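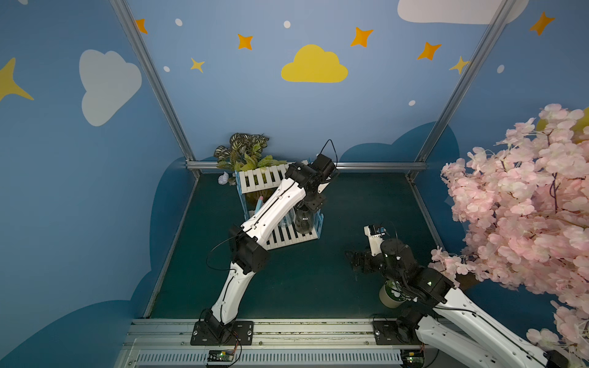 Reda Ghoneim: Viewers on the Skarnisent forum are posting screenshots where the app accepts their vote for the trial and then shows "You have 5 votes left" again. Same message after the second and third try. Are those votes being counted or not? Production wants to know before the elimination show goes to air.

Ticket 553
Product: Brivlow voting app, in-show vote module
Show: Skarnisent, series 8
Opened: Mar 31, 2025
Severity: 2, raised from 3
Assigned to: Shaimaa Benkirane
Status: Resolved, follow-up open

Summary
After a vote is submitted for a contestant, the remaining-vote counter in the app goes back to 5. Expected behavior is a drop by one per vote, with the vote button disabled at zero. Reported on phones and tablets. Not reported for text votes, which go through the Hegazy gateway and do not use the app counter.

Steps to reproduce
1. Sign in with a verified account.
2. Open the trial vote while the window is open.
3. Pick a contestant and submit one vote.
4. Leave the vote screen for the contestant bios, then go back.
Result: counter shows 5.
If step 4 is skipped, the counter shows 4, as it should.

Log

Entry 1, Benkirane
Reproduced on the test show with two accounts. The counter value on the vote screen comes from the cached show config when the screen is reopened, not from the account record. The account record on the server is correct in both cases (4 left after one vote). First guess is display only. Not confirmed yet.

Entry 2, Benkirane
Checked the vote table for accounts that submitted more than five requests in the trial window. There are 193 of them. For all but 19, the sixth and later requests were rejected with code LIMIT and no vote was written. The app does not show anything to the viewer when it gets LIMIT back. It plays the same confirmation animation as a real vote. That is a separate defect and explains why people think they voted 10 or 12 times.

Entry 3, Gianni D'Amico
What about the 19?

Entry 4, Benkirane
Looking at those now. Each has exactly six votes written. Fifth and sixth requests arrived within the same second. Looks like both read the limit before either one was saved.

Entry 5, Abdelghani Metwally
Confirmed. The limit check and the write are two calls. Under load there is a gap of about half a second between them. The check was moved out of the transaction in the July release to cut lock time on the final. It should have been moved back after the final and was not.

Entry 6, Ghoneim
Production is asking whether the trial result has to be rerun. The celebrity who got the trial has already been told on camera and the segment is cut.

Entry 7, Metwally
One extra vote on each of those accounts. Removed the extras and recounted. The order of all contestants is unchanged. Recount export sent to D'Amico and to the Ostent adjudication inbox. I would not rerun it on these numbers, but that decision belongs to adjudication.
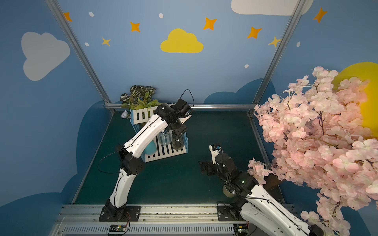

The recount used the later of the two timestamps as the invalid vote in each pair. Where both timestamps were identical, the row with the higher ID was dropped. In two pairs the votes were for different contestants, so the choice of row matters on paper. I ran it both ways. No change in order either way.

Entry 8, D'Amico
Adjudication accepts the result as broadcast. They want the corrected totals on file and the limit fixed before the next window opens. Omolara Adeyemi will sign off for the show.

Entry 9, Metwally
Server fix deployed to staging. Limit check and write are back in one transaction. Ran the load script with paired requests on the fifth vote. No account went over the limit. Average response time is up a little, still inside the target for a regular episode. The final needs its own test.

Entry 10, Benkirane
App fix: vote screen now reads the remaining count from the account record every time it opens. If the record cannot be reached, the counter shows a dash and the button stays disabled. LIMIT now shows "You have used all your votes for this round." Copy approved by Ghoneim. Build submitted to both stores.

Entry 11, Adeyemi
Signed off for the next live window on condition that the server fix is in production, whether or not the stores have released the app build. Please post a notice in the app for viewers on the old version.

Entry 12, Benkirane
Server fix in production. Notice is up. Text: "Your vote counter may show the wrong number after you leave this screen. The limit of five votes per round still applies." Viewers on the old build will keep seeing 5 until they update.

Workaround for viewer support
Tell the viewer to close the app fully and reopen it. The counter on the home tab is read from the server and is correct. Do not offer to reset votes. Do not quote totals for any contestant while the series is on air.

Follow-up
Load test for the final with the single transaction in place. Owner: Metwally. Linked ticket to be opened once the date of the final is confirmed by Ostent.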